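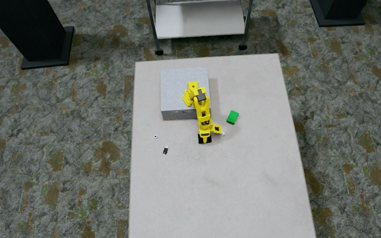

Pale tabletop on a patterned floor.

Posted May 17, 2020 — Bider office, Pomelwood

Wanted: letter writers and letter keepers for the Cimby mail project

Do you still write letters? Real ones, stamp and all? Or do you have a shoe box of old ones you can't throw out? We want to hear from you. Quick version below, longer one on request.

Bider is a small local history group. We are putting together a book and a winter show on how people in the Cimby valley kept in touch by mail — farm families, college kids, soldiers, pen pals, folks who just didn't like the phone. We have the post office side pretty well covered. What we don't have is enough actual mail.

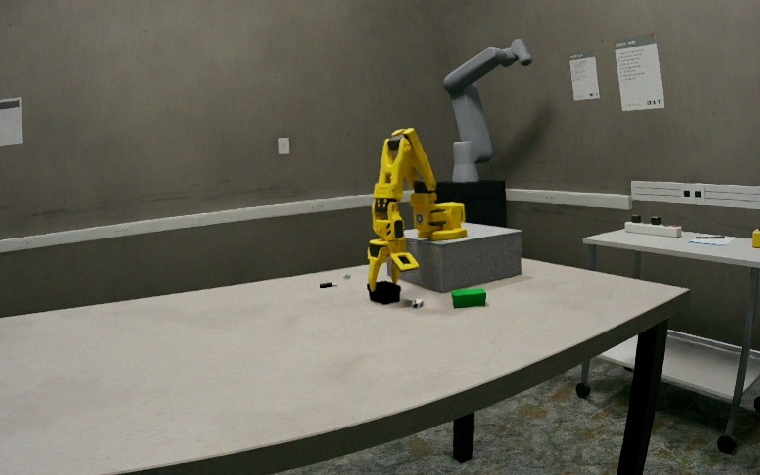
WHO WE NEED

Writers. You agree to write two letters a month from now through September to a partner we match you with. Any subject. Weather, dinner, the dog. Handwritten please, typing only if your hands give you trouble. You keep the orignals you recieve, we get a photocopy.

Keepers. You have letters sent to or from the valley, any year before 1990. Lend them for scanning, we return them in the same order they came in. Postcards count. Christmas letters count, even the long ones.

You don't have to live here now. You do have to be 18 or over. Spelling does not matter, see above.

What you get — stamps and envelopes for the whole run, a copy of the book, and your name in the back if you want it there. Writers who finish also get a $600 stipend, paid in 2 parts. No pay for keepers, sorry, but we cover postage both ways and insure the package.

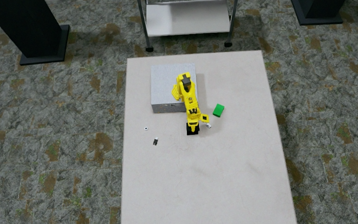 HOW TO APPLY

Send us a letter (of course). One page is plenty. Tell us who you are, which group you want, and the last thing you got in the mail that wasn't a bill. Writers, add a line on who you would rather not be matched with, e.g. no smokers' stationery, no politics. Keepers, tell us how many years your letters cover and who wrote them, if you know. Please do NOT send the letters themselves yet.

Mail to: Bider, Letters Desk, Enache Building, Pomelwood. Allow 3 weeks for an answer, all replies go by mail too and we are slow right now. No drop-offs at the door until further notice.

Private stuff stays private. Nothing gets printed without a signed OK from the person lending it, and you can black out names or whole pages before we scan.

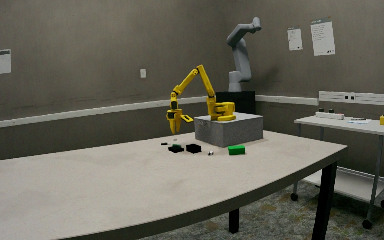 Yellow arm on its gray block, toward the far edge of the table.

Places for writers are limited, keepers are open as long as the project runs. If you applied last year and heard nothing, please try again, we lost a bag of mail in the move.

Get our newsletter — new calls and events by email. Unsubscribe at any time.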